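Textiles in the Home: Handout 4
Storing wool and cotton over the summer

This handout goes with the second half of the session on care and storage. Read it alongside chapter 2 of Zupan, which has the fuller account of fibre damage. Bring your notes on washing labels as well.

Most damage to stored clothing begins before the clothes go away. Skin oils, food and traces of starch attract moth larvae and carpet beetle, and they also turn yellow with time. A shirt that looks clean in February may show a brown line at the collar by autumn. Wash or brush everything first, and let it dry fully. Thick seams and waistbands hold damp long after the rest feels dry to the hand.

Knitted garments should be stored flat. On a hanger the weight of the cloth pulls on the shoulders and the knit stretches lengthways. Woven garments can be hung or folded. Where they are folded, the crease is the weak point, and cloth left for years on one line will wear through there first. Museums pad each fold with tissue. At home it is enough to take things out twice a year and fold them along a different line.
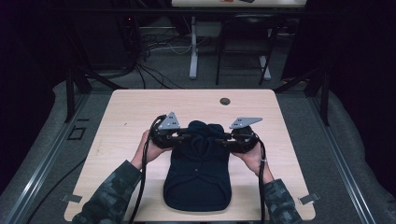

Dark dyes need a little more thought. Navy and black cottons fade where light reaches them, so a pile on an open shelf will often fade along the outer folds while the inside keeps its colour. A closed drawer or a cotton bag prevents this. Avoid thin plastic covers from the dry cleaner, which trap moisture.

Cedar and lavender have a weak effect on moths and lose it as the scent goes. Freezing works on small items: seal the garment in a bag, leave it in the freezer for two weeks, and let it come back to room temperature before opening.

For next time: choose one garment you own and write some 600 words on how it has been kept, what wear it shows and where. Halilović's notes on the Dromska wardrobe, page 71, are a good model for length and tone.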